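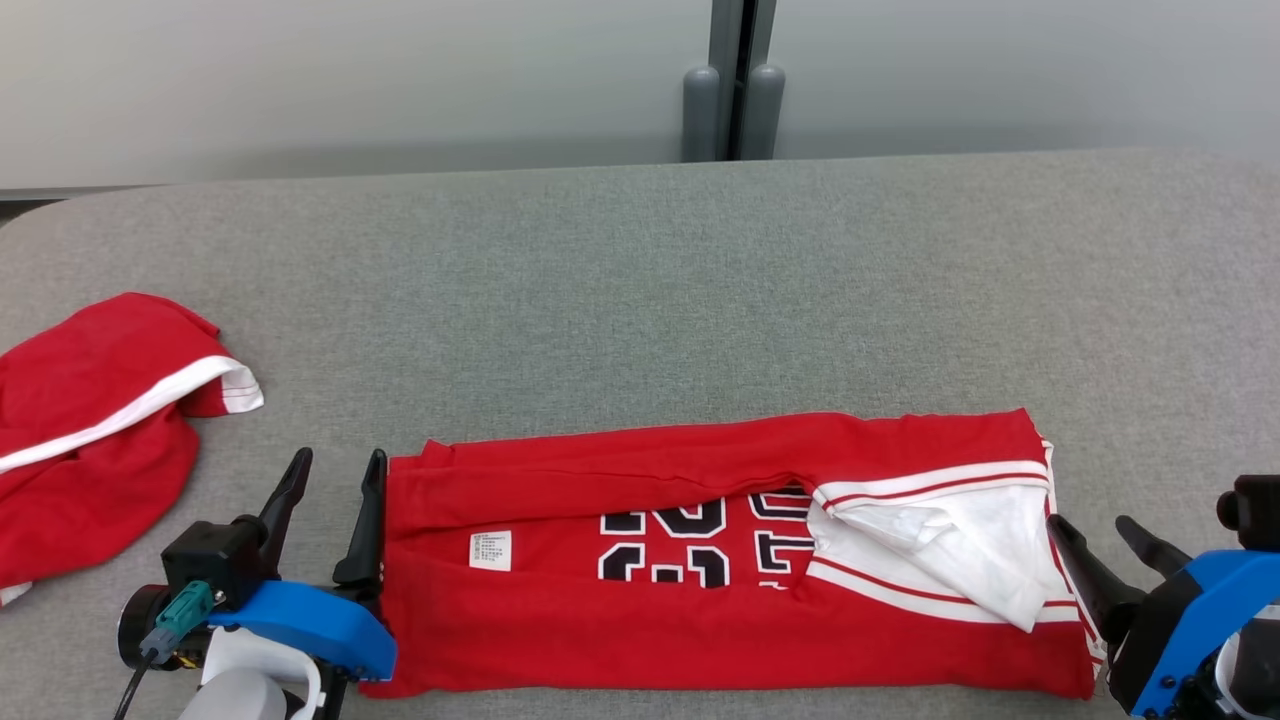 4.2 Travel and late-game shooting

Home advantage in professional basketball has been studied for decades, but far less has been written about amateur leagues, where players often come straight from work and the away side may have spent the afternoon in a shared minibus. In this section we look at free throws taken in the last quarter of games in the Sustero regional league, and ask whether the away team's shooting falls off with the length of the journey.

The league had 16 clubs in the season under study. Most are within an hour of Nulleck, and the exceptions are the clubs at Politis and Clusov, both of which lie beyond the river crossing and are reached by a slow road. We took journey time from the door of the home club's hall to the door of the away hall, as given by the club secretaries. Where a team stayed overnight the journey was coded as zero. This was a choice we went back and forth on, and Section 5 repeats the analysis with those games left out.

Free throws were taken from the paper score sheets, which were copied twice, once by each author. Where the two copies differed we went back to the sheet. In 51 cases the sheet itself could not be settled, usually where a correction had been written over the first entry, and those attempts were dropped. Roughly 2,000 attempts remained.
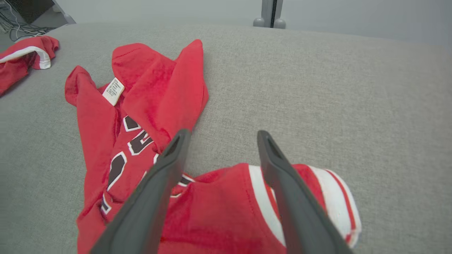
The model treats each attempt as made or missed, with a separate term for every player. Score difference at the time of the shot was included, as was the number of minutes the player had been on court. We did not include the size of the crowd. Only a few clubs record it, and those that do tend to write down a round number.

Journey time had a small negative effect on away shooting, but the interval around it was wide and took in zero. Minutes on court mattered more. Players who had not been substituted in the second half shot worse in the last quarter whether they were at home or away, and once this was allowed for, very little was left for travel to explain. Teams with a long journey also tended to bring fewer players — a point made to us by Ingeborg Lenz, who coached in the league for several seasons — so that tired shooters and long journeys often turned up in the same games.

Triin Rimkutė's earlier work on junior handball found a similar pattern with squad size. Her sample was smaller and covered one age group, and we would be cautious about putting the two sets of results side by side. The direction, at least, is the same.

Figure 3. Red sports clothing on a grey fabric surface.

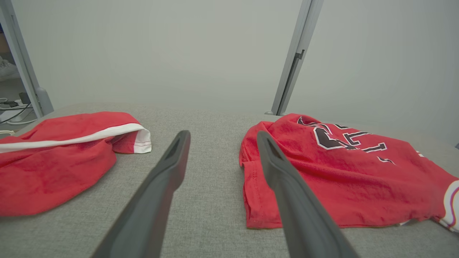
4.3 Squad size

Squad size was taken as the number of players who signed the score sheet before the start, including any who did not get on court. A player who arrived late and was added by the table official was counted in full.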